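Search this site Search Menu

Loss of torque on the right arm: notes from a bad week

Jan 19, 2024

6 min read

The right arm dropped on a Tuesday. It was holding position above the bench with the controller enabled and no motion commanded, and the shoulder joint let go. The forearm came down, the gripper hit the table fingers first, and the controller logged nothing at all for 266 milliseconds. Then it logged everything at once.

I've written up small faults on the Hallden cell before, mostly for my own use. This one took longer and I made two wrong calls along the way, so the notes are longer too.

The cell is two small arms on opposite sides of a dark table inside a black fabric enclosure. Each arm has its own motor supply. The joints sit on a shared serial bus, one bus per arm, and each joint has a watchdog that cuts torque if it hears nothing from the controller for long enough. None of the joints has a brake. If torque goes, gravity decides the rest. I knew that when I built it and I'd stopped thinking about it.

My first guess was the supply. A sagging rail will reset a joint, and the shoulder draws the most current. I put a logger on the 24 V line at the arm end and ran the arm through its full range for an afternoon. The lowest reading was well inside the limit. I swapped the supply anyway, which cost me an evening and proved nothing, and the arm dropped again the next morning.

My second guess was heat. The shoulder housing was warm to the touch, but so was the one on the left arm, and the left arm has never faulted. I spent an hour reading temperature registers before I admitted there was no pattern in them.
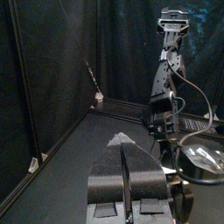

What I should have looked at first was the cable. The bus on the right arm runs in an external loop with a fair bit of slack, and the connector at the elbow takes a side load whenever the wrist rolls past 115 degrees. I'd tied the loop back in the spring, then undone the tie to replace a joint and never put it back. With the arm disabled and a meter across the pair, I could open the circuit by pushing the loop sideways with one finger. Let go and it closed again.

So the sequence was this. The cable moved and the connector opened. Every joint past the elbow lost the bus, which is a fault but not a dangerous one. The trouble is that the controller blocks on a read when a joint doesn't answer, and with several joints silent the timeouts stack up. While it waited, it sent nothing to the shoulder either. The shoulder was perfectly healthy. It heard silence, its watchdog expired, and it did what I'd told it to do.

That is two faults, and only one of them is a bad connector. I sent the log to Fasil Gidey, who worked with me on the Pleltport job, and his reply was one line: why is the safe state limp? I didn't have a good answer. Limp is right if a hand is trapped under the arm. It's wrong if a hand is under the arm and the arm is up in the air.

Changes made so far:

– New elbow connector with a latch, and the cable clamped on both sides of it so the side load goes into the link.
– Reads are now non-blocking. A silent joint gets marked as missing and the loop carries on to the next one.
– On watchdog expiry a joint now goes to damped mode for 900 milliseconds before torque is removed. The arm sinks slowly and can still be pushed by hand.
– The emergency stop still cuts motor power directly. Damping depends on the motor drive being alive, so it does nothing there, and the arm will still fall.

I don't like that last one. A counterbalance spring would fix it and I have a quote from Grīnberga for a pair, but they won't arrive until February. Until then the rule is that hands stay out from under a raised arm, powered or not.

For retesting I went back to ordinary two-arm handling around the middle of the table, with both grippers working close together. That keeps the elbows moving and puts the cables through the sort of bending they get in normal use.

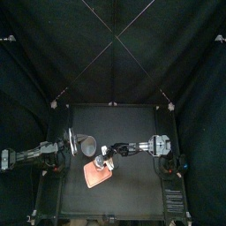 Both arms over the table, with the grey cup on its side between the grippers and the orange board below.

I've also been pulling the bus connector on purpose, at different heights, with the table cleared. Six pulls so far, six slow descents. The damped mode is a little stiffer on the right arm than the left and I haven't found out why. Both run the same Flodosine firmware, but the right shoulder was replaced last year and may have a different gear grease in it.

Next job is the left arm. Its elbow connector is the old type and it has the same amount of slack in the cable. I've ordered the part and will leave that arm at reduced speed until it's fitted.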